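Plemham Robotics Forum > Manipulation > Software
Thread: Plane removal eating flat objects, and planner refusing grasps near the back row
Started 8 Mar 2022

ferrule_k wrote:
Running Flidska 4 on a bimanual upper body with a head-mounted depth camera. The pipeline is the stock one: crop to workspace, RANSAC plane fit, remove inliers, Euclidean clustering, then grasp candidates per cluster, then the arm planner. Two problems.

First, low objects lose most of their points at the plane removal step. With the inlier threshold at the default they come out as thin slivers or disappear. If I drop the threshold, the far side of the table comes back as noise and I get phantom clusters all along the edge.

Second, when an object does survive segmentation, the planner rejects nearly every grasp on it if it has neighbours on both sides. The log just says "goal state in collision" and moves on to the next candidate. I left it overnight on a recorded set and it produced 1043 rejected goals and not much else.

Is anyone using the stock parameters on a real table, or does everybody replace them?

moss_gradient wrote:
Everybody replaces them. The default threshold was tuned on a hard white desktop with the camera close to straight down. Yours is looking across the table at a shallow angle, so depth error grows with range and the far half of the plane is thicker than the near half. One fixed threshold can't suit both ends.

Make the threshold a function of range. There's a hook for it in the segmentation node, the parameter is called plane_tol_model. Set it to quadratic and fit the coefficient from a capture of the bare table.

ferrule_k wrote:
Found the hook. Is the coefficient per camera or per mounting?

moss_gradient wrote:
Per camera if you express it against depth along the optical axis. Per mounting if you did what I did the first time and expressed it against distance from the robot base. Use the optical axis.

tidewrack wrote:
I'd go the other way. Don't fit a plane at all. Calibrate the table height once, keep it as a fixed object in the planning world, and segment from colour and depth together. RANSAC refits every cycle and the normal wobbles. On our setup that wobble was worth more error at the far edge than the sensor noise was.

moss_gradient wrote:
That works until somebody leans on the table.

tidewrack wrote:
Then recalibrate. It takes one marker board and less time than chasing a plane normal in the logs. You can also check the fixed height against a slow background fit and raise a warning if they drift apart, so you don't lose anything.

ohm_and_away wrote:
On the second problem: "goal state in collision" is the planner checking the pre-shaped hand against the voxel map. Look at two values. One is the voxel size, the other is the padding on the hand links. The padding is applied per link, so on a multi-finger hand it stacks up badly. With the fingers spread, the padded fingers merge into one solid paddle and nothing will go between two boxes.

Set the padding to zero on the distal links and keep it on the palm and forearm. Then allow contact between the fingertips and the target cluster for the last segment only.

ferrule_k wrote:
Tried that this morning on the recorded set. Padding off on the distal links, voxels left alone. Accepted goals went from almost none to 67. Most of those are on the objects at the ends of the row. Anything in the middle still fails.

quillwort wrote:
Are you clearing the target from the voxel map before the check? If the cluster boundary is a bit small, a shell of target voxels stays behind and the fingers collide with it. It looks exactly like a neighbour collision in the log. Turn on the contact pair printout and see which voxel IDs come back.

ferrule_k wrote:
Good call. It's a mix. Some are true neighbour contacts, some are leftover shell.

ohm_and_away wrote:
Dilate the target mask by one voxel before clearing. Not two, or you start erasing the neighbours and the planner becomes confident about things it shouldn't be.

tidewrack wrote:
Or stop planning side grasps into a row. Score candidates by free volume around the hand and take the top-down ones first.

ohm_and_away wrote:
Top-down at full reach is where the elbow runs out of travel on most of these arms. Fine up close, bad along the far edge. I wouldn't hard-code a preference.

moss_gradient wrote:
Posting our bench for comparison, same pipeline with the Ferkska hand driver.
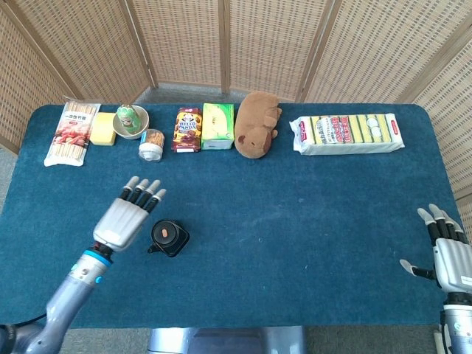 Segmentation and planning run as separate processes for us, and the clusterer is the one I'd spend time on. Euclidean distance alone will merge anything that touches, whatever tolerance you pick, so we split on surface normal and colour after the first pass. The row along the back is where that matters. The Hello Panda box and the light green one beside it are a fair test for a normal-based split, and the plush next to them is the opposite case, with soft fur and no flat face to fit. The clear jar with the white lid gets a separate rule in our config: we grow the cluster down from the lid to the table plane and ignore whatever depth reports for the wall.

ferrule_k wrote:
What do you do for clear bags? Same rule?

moss_gradient wrote:
No, a bag has no lid to grow from. We take the 2D mask, fit a box to whatever depth points fall inside it, and give it a low confidence so the planner only picks it if nothing better is available. It's not good. I haven't found anything I like.

quillwort wrote:
Mahama has a depth completion node that does passably on clear plastic. Slow on our machine, 5 frames a second, but you only need one frame per pick.

tidewrack wrote:
I've used it. It fills in smooth surfaces that aren't there. For a jar that's fine. For a crumpled bag it invented a nice flat top and the hand closed well above the contents. Check the completed depth against the raw points before you trust it.

quillwort wrote:
Fair. We only ran it on rigid containers.

ohm_and_away wrote:
One more thing for the original poster. If both arms are parked over the workspace while you capture, your self-filter has to be right or the hands end up in the map as obstacles. The finger links lag behind the joint states in the stock driver. Either move the arms out before the capture or timestamp the finger joints properly.

ferrule_k wrote:
They are parked over the table, and I hadn't considered the lag. I'll log the finger joint stamps against the depth stamps tonight.

Plan for now is the quadratic tolerance, padding off on the distal links, one-voxel dilation on the target, and arms out of the way for capture. I'll leave the fixed-height table for a second run so I'm not changing everything at once.

tidewrack wrote:
Do the fixed-height run with the same recording and post both logs. Include the plane normal for each cycle if you can.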